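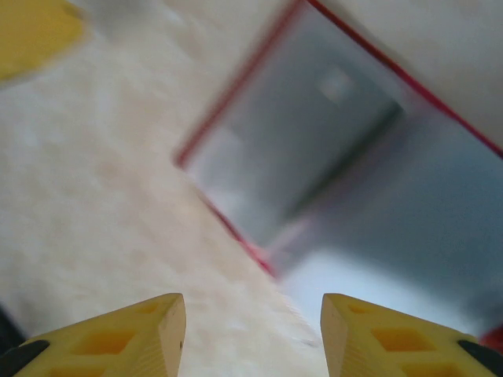 Gripper fingers, wrist camera.

From: Kaja Mägi
Date: 2/21/23
Subject: Re: [Cele] two-arm cell, cable wear

> Filippos Koutsoukos wrote:
> Our purple cable broke at the wrist after 2,000 cycles.
> How much slack do you leave there, and where do you tie it?

Dear Filippos,

we had the same fault in October. Now I keep a free loop above each wrist and put the zip ties only on the white upper link - never on the joint itself. Behind the shoulder the cable goes down and hangs in a second loop below the rail.

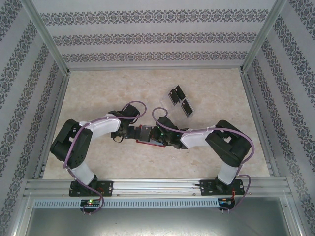
Leonor Henriques wrote to me that she would make the lower loop shorter, as at Trilari it was catching on the vent strip. I tried this, but then the shoulder was pulling at full reach, so I went back.

For the yellow fingers I check the screws every 30 hours. Please do it with the power off and the arm supported by hand.
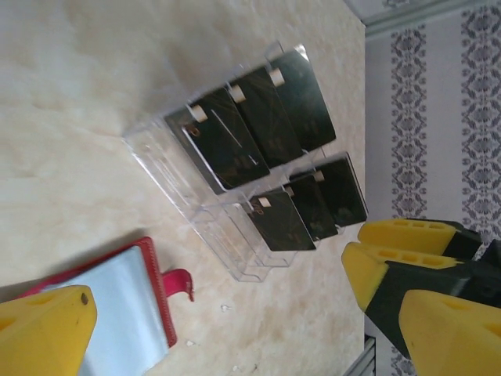 If one finger has play, I change both, otherwise the grip becomes uneven and the wrist servo gets warm.

My order after a cable change:

1. Move each arm slowly through its full range, one at a time, and watch the loops.
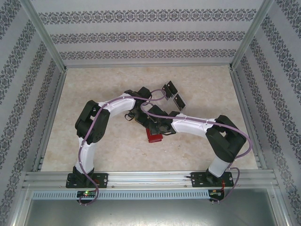 2. Bring both grippers to the middle and wait two minutes.
3. Look at the LEDs on the small boards below the rail, then save the new zero position.

Kind regards,
Kaja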